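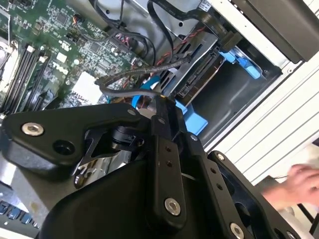
The Gromton Readings

The tide gauge at Gromton recorded the height of the sea every 15 minutes and wrote each figure to a desktop computer in the harbour office. Marin Halilović had charge of both. His contract with the Merley Drainage Board gave the gauge one line and the computer none.

On 9th May the gauge read three centimetres high. He checked it against the painted staff on the quay wall, which did not agree with it. He applied a correction, entered the correction in the log, and initialled the entry. At the following low water the difference was seven centimetres, and he struck out the first correction with a ruled line.

The usual causes were weed in the stilling well, a slipped float wire, or a fault in the clock. He drew up the float and found it clean. He measured the wire against the steel tape. He set the clock by the radio signal, though it had not needed setting. The next reading was eight centimetres above the staff.

He telephoned Gorley, where the board kept its records.

"Is the staff right?" asked Josué Fagundes.

"It was levelled in July."

"By whom?"

"Gorazd Dumitrescu."

There was a pause on the line while a drawer was opened. Dumitrescu had levelled every staff between Gorley and Spahić, and had retired after this one. His field book was in the drawer. Fagundes read out the figures, backsight and foresight, and Halilović wrote them down and added them up. They closed correctly.

"Then the wall has moved," said Fagundes.

"Or the bench mark has."

The bench mark was a brass bolt in the step of the old customs house, 72 metres from the quay. Halilović walked there with a level and a folding staff, and set up the tripod on the cobbles. A man came out of the house and asked what he was looking at. Halilović said that he was looking at the step.

"My father did that," the man said. "With the same sort of thing. I held the pole for him."

His name was Bujar Dumitrescu. He took the staff without being asked and stood it on the bolt, upright, the figures facing the instrument, and rocked it slowly back and forth so that the lowest reading could be taken. Halilović took it. He moved the tripod, and Dumitrescu carried the staff to the quay.

The result placed the quay wall eight centimetres lower than it had been in the field book. The gauge, which stood on its own pile, was right.

He went back to the office and cancelled the remaining correction. Under remarks he wrote: Gauge in order. Wall settling. Staff held by B. Dumitrescu. Then he telephoned Gorley again and asked who was responsible for walls.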